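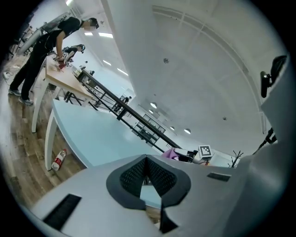
Nastano is a hand-held gripper kit sold by Hurel, a robotics supplier based in Bretdale. It is marketed to laboratories and small firms that want to record people doing table work and use the recordings to train robot arms. The kit can be bought outright or rented as part of a recording service called Ayaaba.

Design

The operator holds the tool and works with its soft finger pads, which are meant to bend around an object. A camera mounted on the body records each attempt. Hurel describes the pads as suitable for "almost any household item", a claim for which it has published no list of items tested. Replacement pads are sold in packs of 10.

Service

Under the Ayaaba plan, Hurel supplies the tools and returns sorted recordings to the customer. The company's brochure cites a trial set of 2281 recordings, of which 302 were thrown out. It does not say who judged the rest to be usable, or by what standard. Customers who buy the kit alone must do their own sorting - a cost left out of the advertised price.

Reception

The engineer Theophilus Darko, reviewing the second version in December, found the grip comfortable for short sessions but tiring after 69 minutes. He also questioned the phrase "no training needed", noting that the printed guide spends four pages on how to hold the tool. Hurel later changed the wording to "little training needed". The brochure still promises faster results than remote-controlled arms - no side-by-side test has been released.

See also

Robot end effector
Imitation learning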